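From: Dagný Brøndum
To: Staketdale Old House list
Date: Feb 7, 2025
Subject: Re: [oldhouse] Squeaks, and the man who wants $2,085 to stop them

Loukia Moschos wrote:

> Hello all. We moved into the Frandsen place in November and have since
> learned that the upstairs hall can be heard from the driveway. My son comes
> in late and might as well ring a bell. I had a contractor out from Cloldale.
> He walked up and down twice, sighed, and quoted $2,085 to pull the boards,
> shim everything and put it all back. He also said the house was "settling,"
> after what I understand is 99 years of it. Is this a fair price? Is there
> something I can try first? I own a drill and am not afraid of it. There's
> plaster under the hall and I'd like to keep it.
>
> Loukia

Loukia,

Welcome to the list, and to the Frandsen place. Half of us have been to a party in it and can confirm the hall. I seem to remember it squeaking over a brass band.

I can't tell you if the price is fair. It's a fair price for pulling up a hall. What I'd ask is why anyone needs to pull up a hall. I had the same quote from (I suspect) the same sigh, only mine came in lower because he was also hoping to sell me a bathroom. I spent a wet weekend and less than dinner for two, and I can now get to the kitchen at night without the dog giving a speech.

A squeak is two things rubbing. Board on board, board on nail, or subfloor on joist. Your whole job is finding out which, and most of the bad repairs in this town come from people who skipped that part and went straight to the screws. My predecessor put 300 of them into the dining room. It still squeaks. It also snags socks.

What I'd do, in order:

1. Wait. Houses are at their noisiest in the dry end of winter, when the heat's been on for months and every board has shrunk away from its neighbor. If you can stand it until the air gets damp, some of these will shut up by themselves and you can claim the credit.

2. Get a helper and a roll of painter's tape. One person walks, the other lies down with an ear to the floor and says "there." Tape the spot. Change places now and then, for the sake of the marriage. Don't trust your ears from standing height. The sound travels along the board and I was wrong by a good two feet, repeatedly and with great confidence.

3. Rock your weight heel to toe on each bit of tape and watch the joint from low down. If you see the boards dip against each other, it's board on board. If nothing moves that you can see and it still complains, the trouble is underneath.

4. For board on board, work powdered graphite or plain talc into the joint with a soft brush, then lay a rag over it and walk on the rag. Talc on a pale floor, graphite on a dark one. I did it the other way around in the pantry and there is a gray footprint in there that will outlive me. Expect to repeat it every year or so.
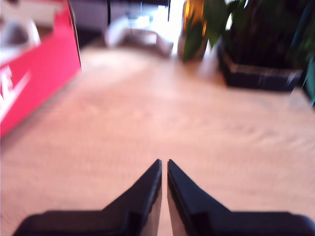
5. For trouble underneath with plaster below, you're working from the top, so this is where your drill comes in. Find the joist first. Then use the breakaway screws, the scored kind that snap off under the surface. Sarkano carries them behind the counter, for reasons they won't discuss. Pilot holes, always. Try one in a closet before you do one where guests will stand.

6. Stop while you're ahead. You will get rid of the worst of it in an afternoon and then spend a month chasing the last small chirp by the linen closet. Leave that one. It's how you'll know when your son gets in.

The thing I would not do is squirt oil or any sort of spray lubricant down there. It stains, it attracts grit, and it gets in the way if you ever refinish. The archive has a whole thread on this (search "WD" and brace yourself, it's 621 messages and two people are no longer speaking).

Also, if a patch feels springy underfoot as well as noisy, forget everything above and have somebody look at the joists. Somebody who doesn't sigh, if you can get one.

You're welcome to borrow my joist finder. It's in the garage under the sleds. Come by after supper and mind the third porch step, which I haven't gotten to.

Dagný

--
Staketdale Old House list
To leave the list, write to the list with "leave" in the subject line, and then write again.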